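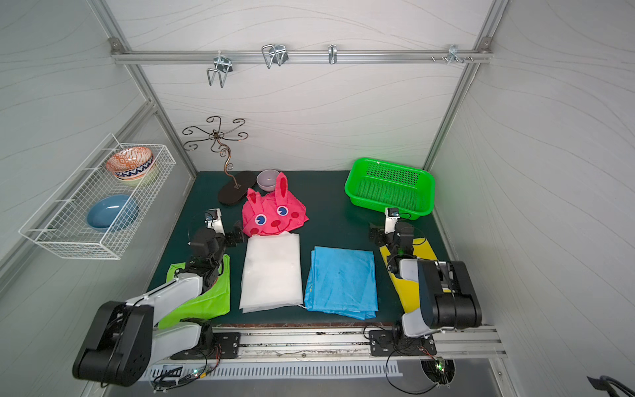

Is the "capsule home" method worth the money? (Neseo course)
Household & Budget board, 31 replies, showing the most useful

plumcreek_dad
My wife wants to sign us up for the Neseo course, the one where you get your house down to a fixed number of objects. Their number is 293. It costs $400 for the year and you get weekly worksheets and a call once a month. I'm not against owning less stuff. I'm against paying 400 bucks to be told to own less stuff. Has anyone here finished it and still felt good about it six months later?

tally_ho_77
Did it. Finished in March. The first month is great because you're hauling bags out the door and the closets look huge. Then you hit the part where you have to decide if a set of measuring spoons is one object or five, and the worksheets don't say. I asked on the call and was told to "listen to the kitchen." I did not renew.

grrlwithdrill
Where does 293 even come from? I've read their whole site and the only explanation is that the founder counted her own things one weekend. So it's her house. She has no kids and no garage.

sunroom_sal
I'll stick up for it a little. I took the course with my sister and we both needed somebody to answer to. I've read the free stuff for years and never gave away so much as a coffee mug. Paying made me do it. You can laugh at that but the spare room is a spare room again.

plumcreek_dad
Not laughing, Sal. But would any deadline have done it? If I hand my brother-in-law $400 and tell him I get it back when the basement is clear, that's the same pressure and I get it back.

sunroom_sal
Do you trust your brother-in-law with $400?

plumcreek_dad
Fair.

Merle Tawhiri
I've been through three of these systems, so here is what I'd want to know before paying for any of them.

Drikow was the first. They have you sort everything by how often you touch it. It sounds scientific until you notice that a fire extinguisher scores worse than a TV remote. By their chart I should have dumped my snow shovel every summer. They also sell the bins, and the chart only works with the bins, and the bins come in one size.

Then the Lastberg book, which I got from the library and so can't complain about the price. It's one good chapter on paperwork and then the same chapter again with different rooms. Keep the paperwork chapter. 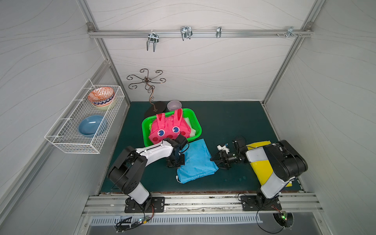 The third was Neseo, and I quit in week five. My problem was with the claim on the sign-up page that members "save an average of 2000 dollars in the first year." I wrote and asked how they got it. The answer was that members were asked to estimate what they would have spent otherwise. That's a guess made by people who have just paid for a course and would like it to have been a good idea. I asked how many members answered and never heard back.

Hooks, racks and bowls are cheap and so are cardboard boxes. If a method can't tell you what to do with your kid's outgrown boots without a monthly call, I wouldn't call it a method.

grrlwithdrill
The fire extinguisher thing is killing me. Did they have an answer for that?

Merle Tawhiri
A "safety exemption list," sold separately as a PDF.

oldporchlight
Unpopular opinion but I think you're all being too hard on Drikow. Sorting by use worked in my kitchen. Nobody with any sense throws out a fire extinguisher because of a chart. You take what fits and skip the rest.

Merle Tawhiri
Then you did the thinking and they got the credit. I don't doubt your kitchen is better. I doubt the chart did it.

oldporchlight
The chart got me off the couch. We'll have to disagree.

tally_ho_77
Has anybody tried Tô? It's an app, you photograph your shelves and it tells you what to get rid of. My cousin swears by it but she swears by everything for two weeks.

grrlwithdrill
I had the free trial. It told me to get rid of "duplicate blankets." I live in Duluth. Deleted.

sunroom_sal
Okay, that one I won't defend.

plumcreek_dad
Update for whoever finds this, Friday, July 18, 2025. We talked it over and we're not buying the course yet. We're doing one closet a week on our own with the Lastberg paperwork chapter for the desk. If we haven't stuck with it by fall she gets her course and I keep my mouth shut. The stakes are 50 bucks and Sal can hold the money.

sunroom_sal
I accept checks.

tally_ho_77
Start with the hall closet. It's mostly coats and you'll feel like a genius. Leave the garage for last, ours took three weekends and a fight over a canoe.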